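The new starter in the staff kitchen

7/30/24 by Bonifacio Pastor

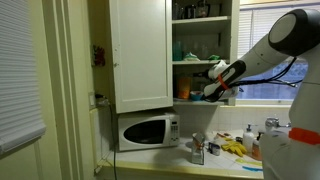

So is it taking anybody's job? The short version is that it has taken the part of everyone's job that we used to argue over, and so far it hasn't taken anyone's wages.

I work at Turkanmont, where there are 60 of us and one small kitchen. Until April the putting away was done by rota, meaning it was done by Nnaji from accounts and resented by her for the rest of the day. Now Ultari does it. Ultari is what the suppliers called the robot, and management has asked us to use the name.

It's slow. I can drink a whole tea while it makes its mind up about a bowl. It also has firm views on which shelf things live on, and we have all quietly started obeying them. I caught myself last week turning a mug round so it would be easier to grip, which I have never done for a colleague.

What has changed is the talking. You used to hear all the gossip over the drying up, and I hadn't realised how much of my job I learned that way. The new lad in dispatch has been here 15 weeks and I still couldn't tell you his surname.

Nnaji, meanwhile, has been sent on a half-day course to learn how to restart it. She is now the only person who can, so when it stops, they ring her.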